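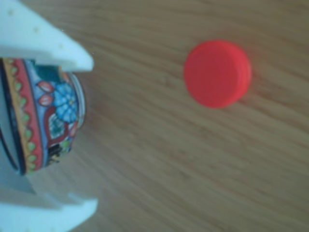

The blue flower side. On the table, where it's been living all week.

Last updated: August
2 min read

Quick one because I have to be out the door soon. The crockery sort-out is still going. I said one weekend, ha. The cupboard beside the stove is empty, the one over the fridge I haven't even opened.

So the little painted pot. Cup? Bowl? Used it as both, olives mostly. Black band, red band with the yellowy zigzag and the row of green points, then flowers all over the place. Talavera sort of style, hand-painted, and I love that the petals aren't perfect. Came home from a market wrapped in a tea towel and has outlasted every sensible white bowl I've bought since. It was meant to go in the op shop box. It is not going in the op shop box.

What did go: the Arnby side plates (chipped), a Skov jug that dribbled down its own front every single time, most of the mugs. Kept the Tovano pasta bowls even though they dont stack properly.

Measured the new shelf last night, 324 mm deep, so the big platters will fit if I turn them sideways. The Zovik rack I wanted is 60 dollars and is too wide anyway. Back to the drawing board — or the hardware shop, whichever's open.

Colour is the real problem. Everything I kept is white or grey and then there's this one loud little thing with red and yellow and teal on it. Thinking of putting it on the open shelf by itself, at the end near the window. Or keys. It could hold keys? No, they'd scratch the glaze.

Still to do: glasses, the baking tins, teh drawer with all the lids. Need more newspaper for wrapping too, I've run out twice.

Right, going, I'm late.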